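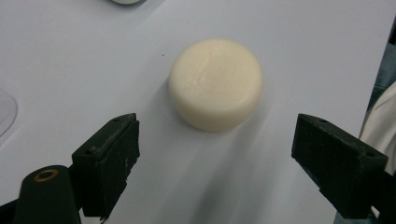 固形石けんに石けん置きは必要なのか。

濡れたまま洗面台に直接置くのでなければ、皿でも小さな板でも足りる。専用品を買うかどうかは、そのあとで考えればいい。

それなのに、石けん置きの売り場は年々広がっている気がする。先月、駅ビルの雑貨店でVendleyという棚の前に立ったら、石けんを置くための品が壁一面に並んでいた。値段は500円から2630円まである。一番高いものには「暮らしの質を底上げする」と書いた札がついていた。石けんを置く皿に底上げされるほど、私の暮らしの質は低かったのだろうか。

疑い深い性分なので、こういう札を見るとまず家にあるもので試したくなる。欠けた小皿、ジャムのふた、かまぼこ板。小皿は底に水がたまって、石けんの裏がどろりと溶けた。ふたも似たようなものだった。かまぼこ板は思いのほか具合がよかったが、しばらくすると黒ずんできて、家族から苦情が出た。とはいえ捨ててもまた手に入るのだから、私はまだ負けたと思っていない。
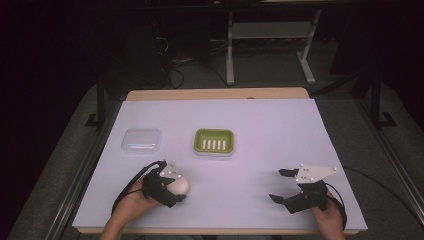
溝のある石けん置きの理屈は私にもわかる。畝の上に載せれば石けんの裏に空気が通るし、水は下に落ちる。ただ、落ちた水がどこへ行くのかについて、売り場の札はたいてい黙っている。受け皿にたまるのであれば、結局は誰かが捨てることになる。掃除する場所が石けんの裏から皿の溝に移っただけではないか。しかもあの溝は、スポンジの角がうまく入らない幅に作ってあるものが多い。歯ブラシでこすりながら、私は何度か「液体にすればよかった」とつぶやいた。

ふたつきの容器にはもっと言いたいことがある。旅行用ならまだわかる。しかし家の洗面所で、使ったばかりの石けんにふたをする人の気が知れない。透明なら中身が見えて便利だというが、見えるのはふやけていく石けんである。ふたをするなら乾かしてから、乾かすならふたはいらない。この堂々巡りに納得のいく返事をもらったことがない。

以前、Heikki Sjöbergという人の家事についての短い文章を読んだ。Endenという小さな冊子に載っていたもので、固形石けんは2個を交互に使えという。片方を使う日はもう片方を休ませる。なるほどと思い、しばらくまねてみた。確かに減り方は遅くなったように感じたが、測ったわけではないから強くは言わない。置き場所が倍いることについては、冊子にひとことも書いていなかった。うちの洗面台は狭く、休んでいるほうの石けんはいつも蛇口の陰で水をかぶっていた。

石けんのひび割れを嫌う人がいるのも、私にはよくわからない。乾けばひびくらい入るだろう。見た目が悪いと言われればそれまでだが、手を洗うあいだ石けんの顔を眺めている人がどれだけいるのか。「ひび割れを防ぐ」とうたう1000円の置き台を見かけたときは、さすがに棚へ戻した。乾かすための台と割れないための台とを別々に売られては、こちらの洗面台がもたない。

石けん置きを全部なくせと言うつもりはない。気に入った色のものがあって、それで手を洗うのが楽しいなら買えばいい。私が引っかかるのは、買わないと不衛生で、手抜きで、どこか雑な人間であるかのような売り方のほうだ。いま、うちの石けんは2代目のかまぼこ板に載っている。黒ずみは、まだ端のほうだけである。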